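Zuvberg Hand-Held Collection Kit
Set-up and Recording Guide

Section 4. Your first recording session

Welcome to the fun part! By now you have charged the grippers, paired the headset and run the self-check in Section 3. From here on you'll be gathering the examples that your learning system will study, and every good one makes a difference. Read this section through once before you press anything, then come back to step 1 and work along with it.

4.1 Getting dressed and connected

1. Put on the head-mounted unit first. Adjust the strap until it stays put when you nod, look down at your feet and look up again.

2. Run the cable down the front of your shirt and clip it at the waist. Leave enough slack to raise both arms over your head.

3. Pick up the grippers, left hand then right. Squeeze each one fully closed and let it open again. The status light blinks green after two full squeezes.

4. Hold both grippers out in front of you and turn slowly through one full circle. This lets the tracker learn your room, and a lively room is a great place to learn! Lights, railings, windows and people at their own tables all give it something to hold on to. 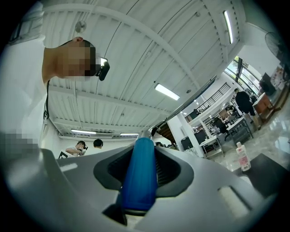
5. Stand still and listen for the double beep. If you hear a single low tone, repeat step 4 at a slower pace.

Note: Each gripper has its own camera as well. Wipe the lens with the dry cloth from the kit at the start of every session. A fingerprint you can barely see can blur a whole morning of work.

4.2 Choosing and laying out a task

Start with a chore you already do without thinking. Cleaning a bathroom counter is one of our favorites, with edges, corners, a basin and a faucet to work around. Our field trainer, Remo Leone, begins every new team on it at the Prekthorpe site, and people are usually hooked by lunch.

6. Open the Laing app and create a task. Give it a plain name such as "squeegee counter." The name is stored with every recording, so skip the nicknames.

7. Put the tool and any bottles where you would normally expect to find them. Change this layout a little between recordings. Slide a bottle to the other side of the faucet, or start with the tool at a new angle. Variety is gold!

8. Take hold of the tool near its balance point. With a long-bladed squeegee, close the jaws on the handle close to the middle of the blade, so that the blade doesn't swing when you turn your wrist.

9. Check that the marker blocks on both grippers are facing outward and are free of tape, sleeves and cables.

CAUTION: Look at the floor before you take a step. Power cords, adapters and boxes are easy to miss when your attention is on your hands. Glossy tile can be very slippery when wet. Dry any spills right away, and keep power strips well clear of water.
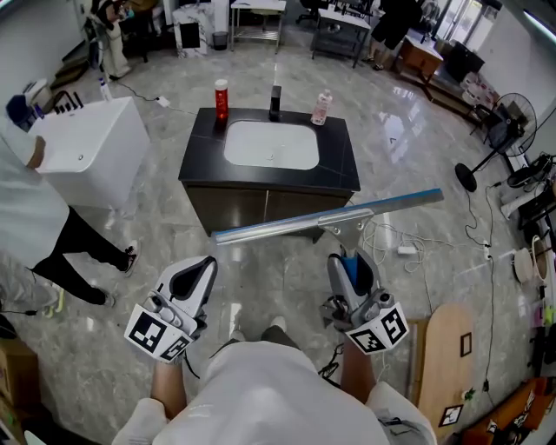

Page 12

4.3 Recording

10. Face the work area with both grippers low in front of you. This is your home pose, and each recording begins and ends here.

11. Double-squeeze the left gripper to start. Wait for the beep, then do the chore at an easy, natural speed.

12. Keep your eyes on what your hands are doing. The head unit looks where your head points, so a glance across the room will show up in the recording.

13. If you fumble, keep going! A slip followed by a recovery is a wonderful example for the system. Tag it "recovered" in Laing afterward.

14. Return to the home pose and double-squeeze again to stop.

Note: Aim for 100 recordings of one task before you move on to the next. Take breaks, shake out your wrists and trade places with a teammate.

4.4 Saving your work

15. Dock both grippers and leave the head unit switched on until Laing shows "All received."

16. Play back the first and last recordings of the session. Both grippers should stay in view through most of the chore.

17. Tap Send to Ivov. Transfer runs in the background, and you can start laying out your next task while it does.

If the transfer stops with code 2572, the clocks on the two grippers have drifted apart. Re-dock them, wait for solid green lights and tap Send again. Your recordings stay safe on the grippers until the transfer is complete.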